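Folding drive passes halfway, spare rooms still wanted

Quick one before the Friday notes go out. The clothes-folding collection at Stojanovska has gone past its halfway mark, Hanne Hedegaard confirmed this morning. 400 usable folds in, out of a target of 600. All done in ordinary bedrooms, by hand, with the gripper tools. No robot arm yet, that comes later.

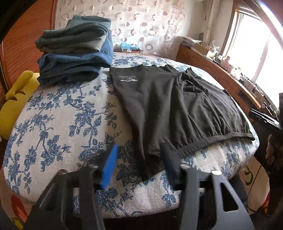 Black cotton on a blue-and-white print, both times.

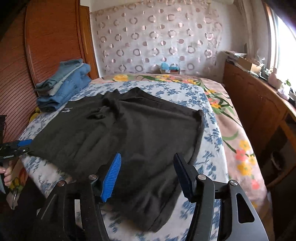
The target was set in March and looked a long way off then. First weeks were slow. People folded the way they fold at home, fast, half of it in the air, and the learning system got very little out of it. Hedegaard rewrote the instructions down to a single page. Lay it flat. Stop. Fold. Stop again. Numbers picked up after that.

So far 26 homes have taken part. Mostly flats near the tram depot, a couple of houses further out. Each home does a session of about 3 hours with a long tea break in the middle, which the hosts have been strict about. Own clothes, own bed, own mess on the side. The team asks people not to tidy up first. Several do anyway.

Dark clothes are the current headache. Plain dark tops especially: hard to tell front from back on the recordings, and a crease and a hem can look much alike. Jamie Fairclough, on the checking side, has been throwing out more of those than anything else. "Pale towels I could pass in my sleep," he said. "Black T-shirts, I go back and forth over the same few seconds and still end up asking Hanne."

So the next batch leans heavily on dark tops, on patterned bedding where poeple have it. Busy covers were avoided at the start. The first trained version, tried out on the bench at Fostov, did well on a plain sheet and badly on anything with flowers on it. It kept going for the leaves. More prints, then, and more variety in them.

Two other changes from next week:

- Sleeves. Every top now gets at least one go starting with a sleeve tucked under or bunched up. Too many of the early ones start out neat.
- Failed folds stay in. If it slips, leave the recording running and put it right. Fairclough wants the recovery as much as the fold. Please don't stop and start over, he can't use the halves.

The sorting software from Komitz is still dropping the odd session on upload. Known fault. A fix has been promised, no date given. Until then keep your own copy till you get the confirmation message, then delete. Jamie lost a whole afternoon's worth last month and would rather not talk about it.

Trousers and jeans come after the tops. There was talk of bed linen too, but Hedegaard says duvet covers will have to wait, they need two people and more floor than most bedrooms have got.

Hosts still wanted, particulary upstairs rooms with daylight and a bed you can reach from both sides. Travel is covered, and Tovier vouchers for the household as before. Names to Hanne by Friday, 4pm if possible. Anyone who has already hosted can do so again, as long as it's a different room or different bedding.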